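Workbench & Desk > Tidying > Cable loops: tie them up or leave them be?
9 replies, 2740 views

ataberk_a wrote:
My desk has reached the stage where black cable is a design choice. It comes out in big droopy loops left and right, and every evening I look at it and think about dinner. I own a bag of Tornex ties, still sealed. Do you bundle everything, or let it hang and call it airflow?

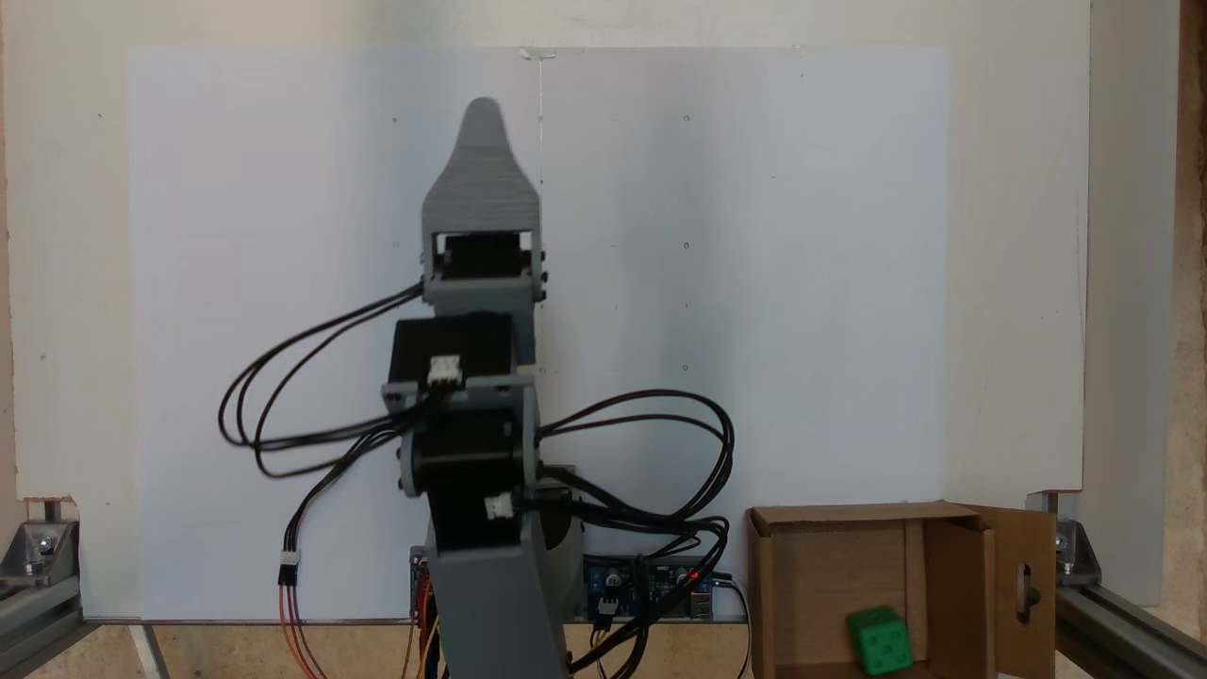 Gita, Nov 23, 2023

zubyde_e wrote:
Leave slack wherever anything moves. Tie the part that doesn't. I tied all of mine in June, very handsome, and then spent an evening with side cutters undoing it.

gaetano.pace wrote:
Disagree. Loops catch sleeves. Loops catch mugs. Zuvby sleeving, the wide one, and put the colored wires in there too or you'll just have a smaller mess with better colors.

zubyde_e wrote:
Who is drinking coffee over bare circuit boards, Gaetano?

gaetano.pace wrote:
I'd prefer not to say.

ataberk_a wrote:
OK, sleeve for the part that stays put. Second question: the white paper. I like a clean sheet with clear tape and a light pencil grid, little circles and dashes, so I know where things go. My brother says buy a printed mat like an adult. The tape takes the surface with it when I peel it, so he may have a point, which I won't be telling him.

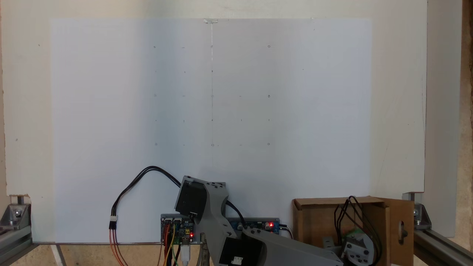 Knut Gerlach: Keep the paper. A mat is the same grid forever, and it's always the wrong grid. Use low-tack tape and press only the corners.

recep_k wrote:
Corners only and it bellies up in the middle. Tape the top edge too. And draw darker, some of us are over 40.

Knut Gerlach: Darker is harder to erase.

recep_k wrote:
It's paper. You get another one.

ataberk_a wrote:
Recep wins on price. Fresh sheet is going down tonight. The green die stays, I need something on this desk with rounded edges.

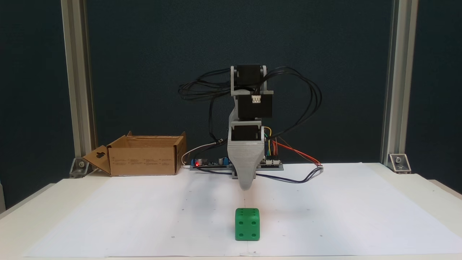

Bench Digest, No. 13, p. 6

recep_k wrote:
Line above is where the low-tack tape test was printed, if anyone still has the back issues. They liked the Chow one. I found it leaves a gummy strip, but I also leave tape on for months.

gaetano.pace wrote:
Did you open the bag of ties yet?

ataberk_a wrote:
I moved it closer to the desk.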